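Jeferson Sales keeps a list on his office wall of jobs that people have asked him to automate. It has 113 lines. Folding shirts is on it, and so are wiping counters, emptying a dishwasher, restocking a shelf of paint cans, and sorting bolts that came back in the wrong bin. He has drawn a line through 14 of them.

"Those are the ones I would let a customer pay for," he says. "The rest we can show you on a good day."

Sales runs testing at Clutesent, a small company in Hurnport that tries out robot arms for shops, labs and kitchens before those places spend money on them. He used to fix packing machines at a food plant, and he talks about robots the way a mechanic talks about cars. I asked him the question he gets most often, which is whether a machine can do ordinary chores yet.

"Some of them, slowly, if you set the table first," he says. "People hear that and they think I'm being negative. I'm telling them what to budget for."

The job he wanted to talk about was tubes. Putting test tubes into a rack and lining them up is work that lab staff do all day without thinking. It is close to loading silverware into a dishwasher basket, he says, or putting markers back in a tray. The object is thin, the hole is only a bit wider than the object, and there are a lot of holes.
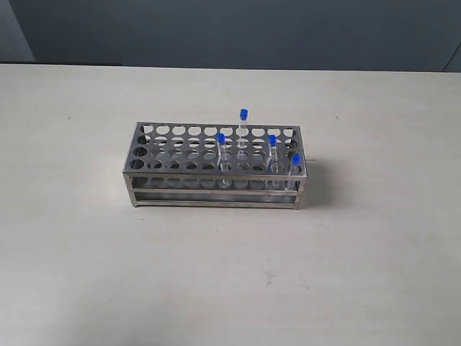

Four capped tubes in a steel rack, spread over different rows.

"A person picks up a tube and feels the hole," Sales says. "You touch the edge, you wiggle, it drops. You don't even look. The arm mostly has to look, and it is looking at shiny metal with more shiny metal under it."

Steel is the part he complains about. A rack with two layers of holes gives the camera twice as many circles to choose from, and a bright light overhead can wash half of them out. Clear plastic doesn't help either. Colored caps do, and he asks clients to use them whenever they have a choice.

Clutesent ran 630 tube placements in December, using a control program the staff call Pelten. Sales would not give me the success rate for print. He said the number changes so much with the lighting and the rack that a single figure would mislead people. What he would say is that the failures looked alike. The arm gets the tube to the right hole, or the one next to it, and goes in at a slight angle. Then it lets go.

"Letting go is half the job," he says. "Everybody watches the grab. I watch the release. If the tube is leaning when the fingers open, now you've got a different problem than the one you started with, and the program may not know it."

I asked what a good program does then. 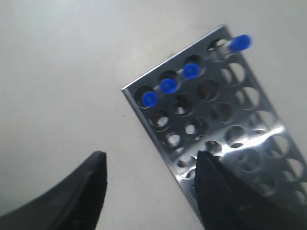 "It backs off and looks again," he says. "A year ago most of them would move on to the next tube as if all was well. Now the better ones stop and compare what they see to what they wanted. Sometimes they fix it. Sometimes they push it over. But checking your own work is a big step, and I'd pay more for that than for speed."

Speed is what clients ask about first. One of them, a parts supplier named Shaikh, wanted an arm to fill small bins overnight. Sales told the owner that a worker would be faster on every single bin and that the arm might still make sense, as no one was in the building at that hour anyway. They settled on a trial with one shelf and one kind of part. It is still going, and he checks on it by phone.

Homes are harder. In a shop you can bolt the table down and paint the wall. In a kitchen the mug is in a new place every morning, and somebody has left a dish towel on it. Sales has an arm at work and a dishwasher at home, and he loads the dishwasher himself.

"My mother asks me when she can have one that does laundry," he says. "I tell her to keep her knees in good shape."

He does think the chores will come, a few at a time, and he expects the dull ones with fixed places to go first - racks, trays, bins, shelves. Anything soft will take longer. Anything with a pet nearby will take longer than that.

Before I left I asked which line on the wall he would like to cross off next. He looked it over for a while and picked number 4, putting lids on jars.

"We've been at that one since we opened," he says. "It's the thread. You have to find where it starts."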